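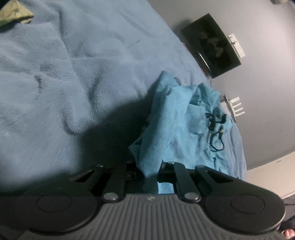 **gripfan39**
Folding demos with the hand-held gripper, done on a bed. I have 600 of them now. Paisan says that's enough to train on. Anyone tried it?

**mudlark_6**
Enough for what? Your bed, your blanket, your turquoise whatever-it-is. Swap in a hard table and I bet it falls apart.

**Wanda Dudek**
Disagree a little. Soft bedding is a harder surface, and the cloth bunches up the way it does at home. I'd keep those.

**mudlark_6**
Harder for the person too. Straps and cords on a garment snag, you fix it with a wrist flick, and the arm has to copy a flick it can't do.

**gripfan39**
So remote control instead?

**Wanda Dudek**
We did that in March on the Sarnico arm. Slow, and I got 5 usable folds in an afternoon. But every one was a move the arm could make.

**mudlark_6**
5 I'd trust over 600 I wouldn't. Has Paisan shown a run on a garment it never saw?

**gripfan39**
Not that I've found. I'll ask.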